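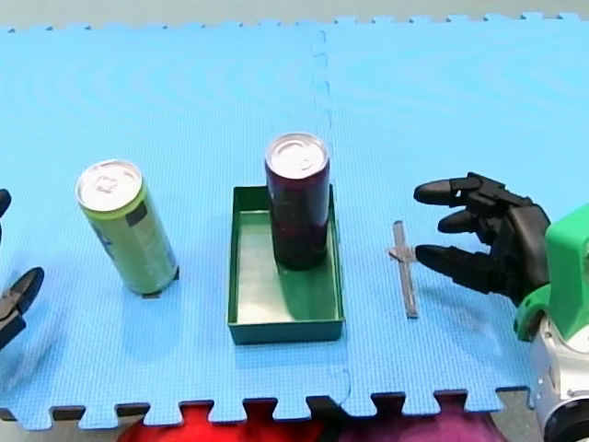 October, morning, second pot of tea

Back on the marbling size after a long break, and I'm glad to be back, even though the shop is cold enough that I've got my coat on under the apron. The plan for the rest of the month is to get a decent stack of endpapers ready for the Skála bindings before the heating season proper, when the air dries out and everything starts misbehaving.

Carrageenan batch 118 was mixed last night and left in the covered bucket. I used the Dumar powder again, the fine grade, and filtered tap water, and blended it in short bursts the way we settled on in spring. It looked lovely this morning, slippery and smooth with hardly any foam, and when I pulled a strip of newspaper over the top it came away clean. I did find a few fisheyes at the bottom of the bucket, so please, whoever mixes next, sprinkle slower than you think you need to. I say this mostly to myself.

Alum: 200 grams to the bucket, stirred in hot and left to cool. I sponged both sides of the test sheets by mistake (I was listening to the radio) and they cockled terribly, so those have gone to the scrap drawer for box linings. The good sheets got one side only, with a pencil cross on the back, and went under the board while still a bit limp. They printed far better than the ones I let go bone dry, and I'd like to try that again before I start believing in it.

Colors next. The indigo is behaving beautifully, spreads to a nice wide disk with two drops of gall. The madder sank. I added gall, it sank some more, I added gall again and then it shot across the tray and pushed the indigo into thin little veins, which was very pretty and no use at all for what Draseo ordered. I think the madder is simply old. The jar has a skin on it and smells like a pond. I'll grind a fresh lot tonight if I have the arms for it.

Pulled nonpareil with the fine comb and then the wide rake, and by the fifth sheet my hands had remembered what to do. There's a little hesitation line on sheet three where I stopped to scratch my nose. It might be hidden under the turn-in if it's cut carefully, so I've kept it.

The Wandance job wants a stone pattern in two greens and a cream, and the sample they sent is numbered 1006 in the old swatch book, on the page with the torn corner. Whoever made it had a much lighter hand with the whisk than I do. I tried it four times after lunch and got nearer each time, the last one near enough to send, I think, once it's flat. The cream needs a touch more yellow.

Size was getting tired by four o'clock, with dust in the corners and edges going feathery, so I skimmed it and put the lid on. It ought to have one more day in it.

To do: wash combs with plain water only, order 900 grams of alum, find the lid for the ox gall, and move the drying line farther from the door.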